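Paper Crafts Board > Swaps and Group Projects > Card swap rules: proposed changes

Posted by SwapDesk_Harlow
2024-08-01

Members are invited to comment on the proposed changes to the Harlow card swap. The last revision was made in February, and several matters were left open at that time. The main points are set out below.

Each participant will send 17 cards and will receive 17 in return. Cards must be made by the sender and must fit a standard A2 envelope. Layers and die cuts are welcome, but the finished card should pass through the mail without extra postage. A card that needs a padded envelope belongs in the 3D swap.
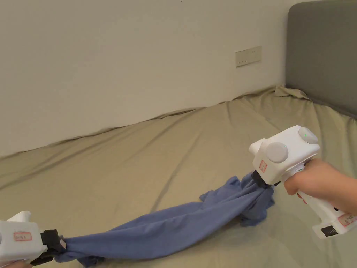

Each card should carry a label on the back with the sender's user name and the name of the stamp set used. Handwritten labels are accepted. Please do not place the label where it shows through light card stock.

Comments are open to all members who have completed at least one swap.

Posted by inkpad_447

I support the label requirement. In the last round I received 11 cards with no information on the back, and I was unable to thank the makers or find out which sets they had used.

I do not support the limit on thickness. Many of us work with foam squares, and a flat card is a different product. If a sender is willing to pay the additional postage, the rules should permit it.

Posted by PapierGüler

With respect to the previous member, the sender pays the postage only once. The host must then mail the sorted cards back out, and a thick card affects the cost of every package it goes into. I hosted two rounds and covered part of that cost myself. The limit should remain as written.

I would also ask that the rules address wet adhesives. Cards packed before the glue has set tend to stick to one another, and a sheet of waxed paper between them is a small expense.

Posted by tidon_stamper

I agree on the waxed paper. I would go further and require a clear sleeve for each card. The Tidon swap has used sleeves for several rounds, and damage in the mail is now rarely reported there.

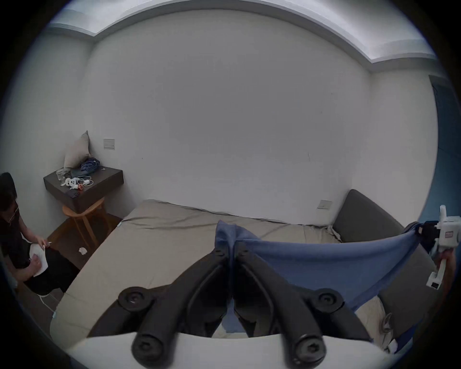 May a participant send the same design for every card?
The same design may be used throughout, and most members do so. Changes in ink color or ribbon are optional.

That is the Tidon rule, and I suggest that it be copied here word for word, as the question comes up in every round.

Posted by inkpad_447

Sleeves are an added cost for newer members. I would prefer to see them recommended and not required. As to postage, I accept the point made by PapierGüler, although I still believe one foam layer should be allowed.

Posted by faltus_cards

I have taken part in both the Faltus and Harlow swaps. Faltus allows one foam layer under the main image and nothing else raised. It is a fair compromise – the cards still stack, and the host can check them quickly by hand.

I am less sure about the number of cards. A newer stamper may need several weekends to complete 17, and I know of members who withdrew for that reason. A smaller group of 11 could run beside the main one.

Posted by PapierGüler

A second group would need a second host. I have no objection if one comes forward. I can accept the single foam layer on the Faltus terms.

Posted by SwapDesk_Harlow

Thank you for these comments. The revised text will read as follows, subject to any further objection.

1. Cards are to fit an A2 envelope. One foam layer is permitted under the main image.

2. Each card is to be labeled on the back with the user name and stamp set. Clear sleeves are recommended.

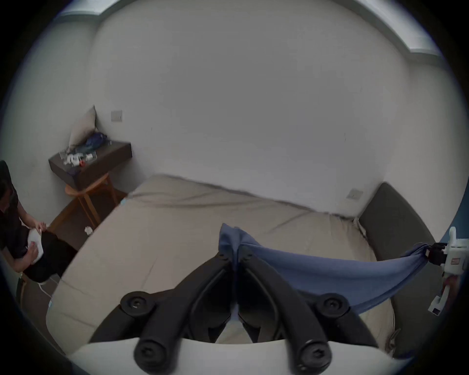 3. Adhesive must be fully set before packing. Where sleeves are not used, waxed paper is to be placed between cards.

4. The same design may be used for every card.

The smaller group will be listed once a host has been confirmed. Members willing to serve should reply in this thread.

Posted by tidon_stamper

I remain of the view that sleeves should be required, but I will take part under the revised text. I am able to host the smaller group if shipping is kept within the country.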